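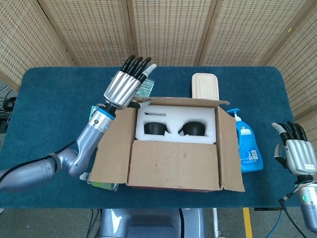 STUDENT PROJECTS

Prancombe robotics class moves on to packing and unpacking

By Iolo Bowen
May
Reading time: 2 min

Students in the applied robotics class at Prancombe have started the second half of their year project, in which a two-armed robot has to handle the contents of ordinary cardboard packaging. The first half covered single objects on a bare surface. The new task adds an open box with a foam insert, and puts other household items on the table near it.

The work is done at a felt-covered table with a folding screen behind it. The box stands in the middle with its flaps folded outward, and two black, rounded parts sit in cavities cut into the white foam. A blue pump bottle stands to the right of the box and a food container behind it. The robot has a hand on each side.

According to the class handbook, the hard part is the foam. A part that sits partly sunk leaves little room for fingers, and it may rest at a slight tilt, so a grasp planned for a level object can press on the rim of the cavity. The flaps are a second problem – they take up space on the approach path and they bend when touched.

The class has 13 students, split into three groups. One writes the grasp routines, one handles calibration of the cameras and joints, and the third runs the sessions and labels the recordings. The groups trade jobs at the end of each unit. By the start of May they had logged 525 attempts, counting those stopped by hand.

Each attempt is limited to 30 seconds. It is scored on whether the part leaves the foam, whether the box stays where it was, and whether anything else on the table is touched. Attempts stopped by the operator are kept in the data set under a separate code.

The control software is Plelivus, a package written by earlier classes at the school and maintained by the current one. This year's version adds a force limit for each finger and a slower final approach. A planned change to the wrist calibration has been moved to the next release.

The project ends with a joint session at Hekbridge, where a team from Eynon will run the same task with its own software. Both teams will use the same box and the same type of insert – item positions will be drawn shortly before the start. Code and scoring sheets will be posted on the class page after the session.

Contact the newsroom | © Prancombe School News | Back to top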